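Cutberg opens bookings for robotic server teardown service

Cutberg has begun taking bookings for Pilar, a robot arm service that strips parts from retired servers at the customer's own site. The company ran it as a closed trial through the winter and opened it to outside customers in April.

The service is aimed at data center operators and refurbishers who have racks of older machines to clear and not enough people to open them. Cutberg brings in a bench, an arm, a set of grippers and one operator. The customer supplies floor space, power and the servers. Parts are sorted into trays as they come out, and each tray gets a printed list at the end of the shift.

Pilar is sold by the day, with a minimum booking of 2 days. Cutberg does not publish a price. It says quotes depend on how many server models are in the batch, as every new model has to be taught to the arm before work can start. Teaching takes up to 60 minutes per model. Once that is done, the settings are kept and can be used again on a later visit at no extra charge.

The first paying customer was Detness, a refurbisher that buys used office and server equipment. Detness sent 802 machines through the service and kept its own staff on testing and packing while the arm was running. Kyu-ri Sun, who manages the refurbishing floor at Detness, said the change was most noticeable on memory and cable work.

"Our people can pull memory faster than the arm can, for the first hour or so," Sun said. "By the afternoon it evens out. What I wanted was to stop putting two of my best testers on teardown every time a big load came in, and we have stopped doing that."

Sun also said the setup was louder than she had been told to expect, and that the printed tray lists needed a column for slot position. Cutberg has since added one.

What the arm does and does not do

The standard booking covers memory, add-in cards, fans, drives and any cable with a connector the gripper can reach. Processors are an option and cost more. Lids, rails and stuck screws are still handled by the operator – the arm will stop and call for help if a part does not move under the force it is allowed to use.

The gripper has two narrow fingers that close at the tips, so it can work down among the connectors on a board. Cutberg buys the finger sets from Hong, a small machine shop, and treats them as wear parts. A camera at the wrist lets the operator follow the work on a screen beside the bench.
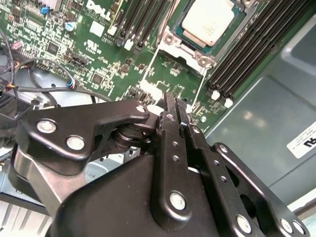 Booking and availability

Cutberg has 8 arms available for hire and plans to keep that number until the end of the year. Sites need a level floor and a door wide enough for a standard pallet. Batches that mix more than a few server models can be accepted, but the company asks for a list of models and one sample machine of each ahead of time.

Data drives are removed and handed over in a locked case. Cutberg does not wipe or shred drives, and customers who need that done have to arrange it separately.

A version for network switches is in testing with Detness. No release date has been set. Requests for quotes go through the form on the Cutberg website, and the company says it replies by noon on the next working day.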